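Home | Notes | Guides | Parts and Downloads | Contact

Collecting demonstrations in simulation: how I set mine up

July 2020, by Vasilis Kos

A few of you wrote in after the last guide asking how I get enough examples to train anything when I've only got evenings to do it in. The short answer is that I collect nearly all of them in a simulator, driving the arm myself with a hand controller, and I've become a bit of a bore about how to do it properly. So I've written it all down (get a cup of tea, it's not short).

I'm assuming you already have a simulated arm that moves when you tell it to. If you don't, go back to my Norkstead guide and come back when the gripper opens and closes on command.

Step 1: Decide what one example is

Do this before you record a single thing. For me one example is one complete go at the task: the arm starts in its home pose, does the job, lets go and backs off. It gets saved as one file with the camera pictures, the joint positions, the gripper opening and a line of plain text saying what the job was.

I write that line of text first and then do what it says. My first batch was done the other way round, and I ended up with a folder full of "move the thing" that I had to go through by hand. Never again!

Step 2: Build a room, even if you only need a table

My early sets had a grey table floating in a grey void. They were quick to render and lovely to look at, and the policy I trained on them fell to bits the moment I gave it a different background. These days I put the table in a proper room with floorboards and furniture, and I leave some clutter lying on the worktops. The arm never touches any of it. I just want the model to see plenty of stuff that has no bearing on the job.

For the table itself I pick a few things with very different shapes. Shape sorters are brilliant for this — you get flat pieces that want a careful grasp, and a board that gives you an obvious right and wrong answer. Then I like to stand something tall right beside the board, so the arm has to mind where it's going. In this layout it's a white vase, tucked in next to the triangle side, with one L-shaped piece lying on the table away from the board. 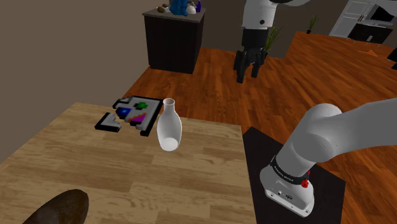

Step 3: Shuffle, but not too much

Before each go, the script moves the loose objects by a small random amount and turns them a bit. I keep the board inside a patch that I know the arm can reach comfortably. If you scatter things over the whole table you'll spend half your evening throwing away goes where the piece landed somewhere silly.

Change the lighting too, and nudge the camera very slightly. I do that once every 200 examples or so on a whim, but you could do it every time if your machine can stand it.

Step 4: Drive slowly and drive the same way

I can't stress this enough. Pick a route and stick to it. If you sometimes come over the top of the vase and sometimes round the side, the model may well average the two and go straight through the middle.

My routine for a loose piece goes: up from home, across at a safe height, stop above the piece, straight down, close, wait a beat, straight up. The wait matters. Simulated contact can be jittery, and a short pause gives the grasp time to settle.

Step 5: Keep the wobbly ones

If I miss the piece and get it on the second try, that stays in. Those recoveries are gold, and my policy got noticeably calmer once I stopped deleting them. What I do throw out is anything where an object has shot through the table or where I sneezed and let go of the controller.

Step 6: Check before you train

I watch a random handful at double speed and read each label aloud as it plays (my family loves this). Of the 3,000 I recorded for the current set, 2,428 survived, and most of the rest were label mistakes. I'll put up the training guide in August, along with the Fondia export script.

Comments

Volker Mühlbauer
Very useful, thank you. Do you record the pause in Step 4 as well or trim it? Mine learned to hover above the piece for ever.

Vasilis Kos
I keep it but make it short, Volker. I had the hovering as well, when my pauses were too long. Try halving them first.

Astwood
Any reason you don't script the whole motion? Seems a lot of evenings.

Vasilis Kos
I tried! Fine for lifting, hopeless for lining up a piece with its slot. I might mix the two next time.

Dimitriou
Step 1 would have saved me a fortnight. Off to relabel.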